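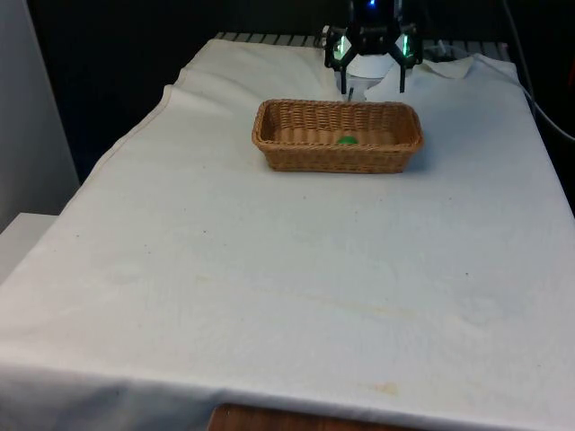

Fig. 1. Wicker basket on a white table cloth, small green object inside.

Bravley Adult Program
Table and Room Setup, Handout 7
Covering a table and placing a basket
Notes by Malathi Chacko

Bring this handout to the October practical. The last handout dealt with moving and leveling tables. These notes start with the table already in position, legs locked, top wiped.

1. The cloth

Most of the cloths we use in class are white or off-white wovens. Pure white shows food stains early and looks gray next to new paper napkins. Off-white hides a little more and goes well with natural materials such as wicker, cork and unpainted wood. Do not mix the two on tables that stand side by side.

Parts of the cloth to know by name:

Face. The side that goes up. On a plain weave there is often no difference between the two sides, so go by the hem.

Hem. The folded and stitched border. The raw edge is turned to the back, so the smoother side of the hem is the face. Check at a corner.

Drop. The length of cloth hanging below the table edge. It is measured from the tabletop down.

Break. The line where the cloth turns from flat to hanging. If the break is sharp on the front and soft on the sides, the cloth is being pulled forward and will creep.

To work out the size of a cloth, take the length of the tabletop and add the drop twice. Do the same for the width. People forget to double it and end up with one bare end. For a rectangular table that stands against a wall you can leave a short drop at the back and give the extra to the front.

Laying it:

Carry the cloth folded to the table. Put it down on the center and open it lengthwise first, then toward you, then away from you. Set the front drop before the sides. Walk to each corner and look down the hem. A hem that runs at a slant to the table edge means the cloth has turned, and it has to be lifted and turned back. Pulling one corner only moves the problem to the next one.

2. Creases

There are three sorts and they are dealt with differently.

Fold lines come from storage. They are straight and they cross at right angles. A long center fold can stay if it runs true down the middle of the table. Cross folds should be pressed out.

Wrinkles come from handling. Most of them will go if you smooth from the center outward with the flat of the hand. Damp hands help on cotton and leave marks on some blends, so try it on the drop first.

Pulls come from uneven weight or a cloth that has caught on something under the table edge. They point toward the place where it is caught. Go and free it.

Faint creases are acceptable for practice and for daytime use. A room lit from one side makes every wrinkle look deeper than it is. Judge the cloth from where people will sit or come in.

Discolored spots: turn the cloth if the spot can go to the back drop. If it can't, use another cloth. Covering a spot with a basket works until somebody picks up the basket.

3. The basket

A low rectangular basket is the most useful shape for a buffet or side table. It holds bread, fruit, napkins or small packages, and it can be reached into from any side. Tall round baskets look good in the storeroom and get in the way on the table.

Terms:

Wicker is the general word for work woven from flexible strands. It names the method, and the strands may be willow, rattan, reed, paper cord or plastic. Do not write "wicker" on an order form and expect a certain material to come back.

Stakes are the upright strands. Weavers are the strands that pass in and out between them. The rim, or border, finishes the top and takes the wear from hands. A rolled rim is easier on the cloth and on the fingers than a cut one.

Check before use:
Run a folded cotton rag around the rim and over the bottom. If it snags, the cloth will snag.
Press the long sides inward lightly. They should give and come back.
Look at the inside floor in good light. Crumbs sit in the weave.
Smell it. A basket put away damp will smell of it for weeks.

The Woka baskets are the lighter ones and slide easily on a smooth cloth. The Kamath ones are heavier and stay put, but two of them have rough undersides and should have a liner under them. Both kinds go back on the open shelf and never in a closed tub.

Placing it:

Long side of the basket parallel to the long side of the table. For a table served from the front only, put it toward the back and on the center line, and leave the front clear for plates and hands. For a table served from both sides it goes in the middle. Lift it to move it. Dragging it an inch is enough to wrinkle the cloth all along one side.

4. Loose items on a covered table

Round things roll, even on a level top, and a drop at the front will not stop them. Fruit, balls and ornaments belong in the basket or in a shallow dish unless the layout sheet gives them a place. On a white cloth one strong color draws the eye right away, so decide on its place first and set the rest of the table from there.
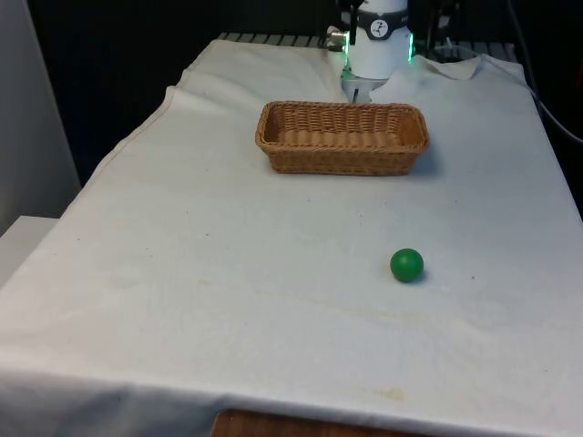
How much should a full basket weigh before a liner goes under it?
Use a liner from 600 grams upward, and always use one under a basket with a rough underside, whatever it weighs.

5. Washing and storage

Shake cloths outdoors. Treat spots the same day. The Gesport cupboard takes 100 folded cloths if they are folded to the card on the door, and far fewer if they are not. Fold with the face inward and the hem corner on top so the next person can find it.

Wicker is brushed dry. If it has to be washed, wipe it with a barely damp rag, inside first, and stand it on one short side until it has dried through. Keep it off the radiator.

Practical: work in pairs, one table and one basket each pair. Lay, check, strip, fold, then change sides and do it again.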